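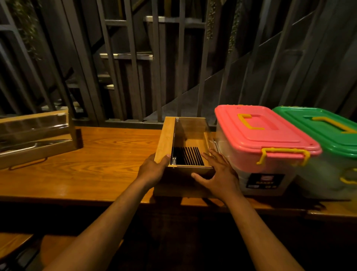

Costume continuity on a feature film is mostly a records problem. For Flatia, the period drama that opens in June, designer Nana Gbeho and her department logged 800 garments across a shoot that was scheduled out of story order, with the last act filmed first.

Each principal costume existed in multiple copies. The lead's gray wool coat was made five times: two clean, two aged, and one cut short at the back for the riding double. Aging was done by hand with sandpaper, diluted dye and a wire brush, then matched against a reference swatch under the same lamps used on set. A coat that looks brown in the workroom can read green on camera, and Gbeho rejected the first dye lot for that reason.

Subscribe to our newsletter for film and style coverage. You can unsubscribe at any time.

The background cast needed a different method. The market sequence at Wistbridge called for 200 extras, most of them dressed from rental stock. Fittings ran in blocks by height and shoe size. Each extra was given a numbered bag, and the number was repeated on the call sheet and on a tag sewn inside the collar.

"The collar tag stays put when the bag goes missing," Gbeho says. "We lost plenty of bags."

Her earlier film, Bite, had a contemporary wardrobe and a much smaller crew, with most of the clothes bought off the rack. For Flatia the fabric order alone came to 3,000 yards – largely linen and wool, with a small amount of silk for the ball scene. Leftover cloth has gone into storage at Plotport, where the reshoots are to take place.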